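How to Put Together a 72-Hour Storm Kit for a Small House

Filed under: Living in Hernmont 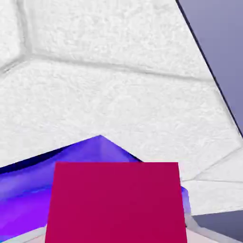
How much water should I store for each person?

Store one gallon per person per day, for three days. A family of four needs 12 gallons. Add a little extra for a dog or cat, and more if anyone in the house is nursing or takes medicine that makes them thirsty.

Water is the heaviest part of the kit, so decide where it goes first. A hall closet on the ground floor works well. Garages in Hernmont freeze most winters, and a full jug will split if it freezes solid. If the garage is all you have, leave a few inches of space at the top of each jug.

What you need

Two plastic totes with lids that latch
Water jugs, five gallons or smaller
Canned and dry food for three days
A can opener you turn by hand
Flashlight or headlamp for each person
Battery or crank radio
Spare batteries in the right sizes
First aid kit
Cash in small bills
Copies of ID and insurance papers in a zip bag
Blankets, wool socks, work gloves

Step 1. Pick the food

Buy what you already eat. Canned chili, tuna, peanut butter, crackers, oatmeal and dried fruit all keep well. Skip anything that needs a long boil. If you have a camp stove, use it outdoors only, and keep the fuel out of the tote.

Write the expiration month on each lid with a marker. Put the items that expire first on top.

Step 2. Sort out light and power

Headlamps are better than flashlights for cooking and for finding the breaker panel. I keep a 1000-lumen lantern for the kitchen and run it on low. Take the batteries out of anything you won't use until the power goes out. They leak, and a leaking cell will ruin a good lamp.

For phones, a small power bank is enough for most people. I use a Zulleo and charge it at the start of each season. Mine cost 22 dollars on sale at Visser Hardware. The Pleleo crank radio also has a charging port, but cranking a phone up from empty takes a long time and your arm will give out first.

Step 3. Pack the totes

Food and cooking gear go in one tote. Everything else goes in the other. Keep each one light enough for one adult to carry down the front steps. Mine came to more than that the first time, and I had to move half the cans to a milk crate.

Put the papers and cash in the second tote, right at the top. Tape a list of contents to the inside of each lid.

Step 4. Check the house

Learn how to shut off the water main and the gas. Hang the gas wrench near the valve on a piece of wire. Test the carbon monoxide alarm. Never run a generator in a garage or a porch, even with the door open.

Step 5. Keep it current

Go through both totes every October. Eat what is close to expiring and replace it. Try on the kids' boots and gloves. Swap the stored tap water for fresh and wash the jugs with a little unscented bleach, then rinse.

The radio manual gets lost easily, so tape it to the bottom of the radio. Write the local emergency station on the same piece of tape.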